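Holloway Speedway Late Model Series: Frequently Asked Questions

Updated July 23, 2019
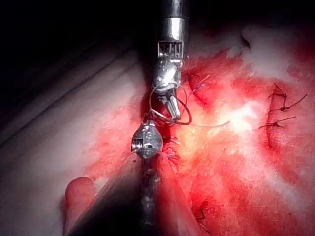
Our series runs Late Models on the paved oval at Holloway, and if you have never been to a short track before, you are in for a great night! Most of these questions come to us by email or at the ticket window, and a few came from my own family. I'm Mavis Kapoor, I look after the website and the race reports, and I have been hooked on this place since I was a kid sitting in turn four with my fingers in my ears. Racing takes steady hands, and so does plenty of other work — winding a dark loop of suture thread around a pair of narrow metal jaws, for one — but I can only tell you about the kind with lug nuts. If your question isn't answered on this page, write to us and I'll try to add it.

When do the gates open?

The grandstand gates open at 4:30 on race nights. The pit gate opens earlier, at 1:00, for teams and anyone with a pit pass. Practice starts at 3:00, qualifying is at 5:30 and the first heat rolls off at 6:45. If you like watching crews chase a setup, come for practice. You'll hear the difference when somebody gets the car right.

How long is the feature?

The regular Late Model feature is 100 laps. Caution laps don't count. There is a break at halfway, when teams may add fuel and make adjustments but may not change tires unless one is flat. The halfway break is five minutes on the clock, and cars that leave pit road late restart at the tail.

How is the starting order set?

Qualifying is one car at a time, 2 laps each, and the faster lap counts. The fastest qualifiers then draw for an invert, so the quickest car in the building doesn't always start up front. I love the invert. Last month Arlo Marchetti set fast time, drew the worst pill in the bucket, started eighth and spent most of the race working the outside lane while everybody else lined up on the bottom. He got to second and ran out of laps, and the whole front stretch was standing.

What happens if it rains?

We can't race on a wet track with these tires. If rain comes before the halfway point of the feature, the race is made up at the next open date and your ticket stub is good for that show. Past halfway, the race is official and the running order at the last completed lap stands. We have a track dryer and we will wait out a shower if there's any chance at all.

How do points work?

The feature winner gets 50 points, second gets 48, and it drops one point per position from there. Heat winners get three. Leading a lap is worth one, leading the most laps is worth one more. Every team drops its worst finish of the season, which helps anybody who got caught up in a wreck that wasn't theirs.

Who decides on penalties?

Our race director is Gönül Demirtaş, and she has the final word on race night. Scoring protests go to the tower within 30 minutes of the checkered flag, in writing, from the driver or the listed car owner. Please don't send your uncle. Calls made under green for rough driving can't be protested.

What does the winner get?

A regular feature pays $4000 to win. The full payout sheet is posted at the pit gate and goes all the way to last place, so every car that takes the green gets something. Drivers need to have a tax form on file before they can pick up a check.

Is there an end-of-season race?

Yes! The Marell Winter Classic runs in December, under a slightly looser rule book so that cars from other tracks can join in. Bring a blanket. Darnell Hutchins has won it twice and will be back to try for a third, this time in a car built over at Trekik Chassis. Entry forms will be posted here in the fall.

Do I need a scanner or a radio?

You don't need one, but it makes the night a lot more fun. Race control is on channel one of our rental sets, and many teams don't mind being listened to. Some of the spotters are a show all by themselves. Rentals are at the Vekovo booth under the grandstand, and you leave a driver's license as a deposit.

Is it too loud for little kids?

It is loud. Please bring ear protection for children, the over-the-head kind if you can. Foam plugs are sold at the souvenir stand. The top rows near turn one are a bit easier on small ears, and it's a shorter walk to the restrooms too.

Can I meet the drivers?

You bet. The front stretch autograph session is right after qualifying, and the pits open to everybody after the last race. Sunita Obi usually stays until the last kid in line has had a turn sitting in her car. Closed-toe shoes are required in the pits — no sandals, even for a quick visit.

Can I bring a cooler?

Soft-sided coolers are fine in the grandstand. No glass. Hard coolers can stay in the parking area, where grilling is welcome until the heats start.

How do I race here?

Start with the rule book and the registration form, both on the Competitors page. Rookies must attend one open practice before their first race and will start at the tail for their first two features, with a yellow stripe on the rear bumper. Call the track office at extension 2332 for tech questions, since measurements are hard to sort out by email. Come walk the pits some night and ask around, too. Most of our teams will happily talk springs with you until the lights go off.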